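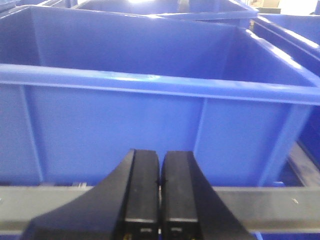

Stulura Cell Talk > Maintenance > Tote station

Gripper tips touching the rail on approach

narora_nights wrote on 9/4/24:
We run a tote cell with a wrist camera and a two-finger parallel gripper. The bins are blue plastic and sit behind a gray metal rail. Since we swapped the finger blocks, the tips graze the rail when the arm comes in low. I re-taught the approach point twice and it still drifts by the end of the shift. Where would you look first?

benchvise77 wrote:
Tool center point. New blocks are never quite the same length as the old ones. If you only re-taught the approach, every other point is still using the old number.

Teodoro Echevarría wrote:
I'd check the rail before touching the TCP. We had a Cuesta frame where one screw backed out and the rail lifted a little every time a full bin went in. Put a straightedge on it, snug the screws, then run 50 cycles with empty bins and look again.

benchvise77 wrote:
A loose rail doesn't explain why it started with the finger swap.

Teodoro Echevarría wrote:
It doesn't explain the drift either if the TCP is just wrong. A wrong offset is wrong all day.

pallet_jo wrote:
Could be both. Also check the finger mounting screws. Ours crept until we started using threadlocker and marking the heads with a paint pen. We re-check every 500 picks.

narora_nights wrote:
Straightedge says the rail is flat and the screws are tight. Left finger block moves if I push on it – not much, but I can feel it. Pulling both tonight, cleaning the threads, then I'll redo the TCP.

benchvise77 wrote:
Do the camera offset after that too. Ours is stored separately from the tool and it's easy to skip.

Teodoro Echevarría wrote:
Fair enough on the rail. I'd still add it to the monthly check.

Related threads
Porkex controller shows fault 404 after restart
Bins nesting too tight to separate
December shutdown checklist for small cells

We use cookies to keep you signed in. Accept | Settings

Contact | Copyright Stulura Cell Talk | Back to top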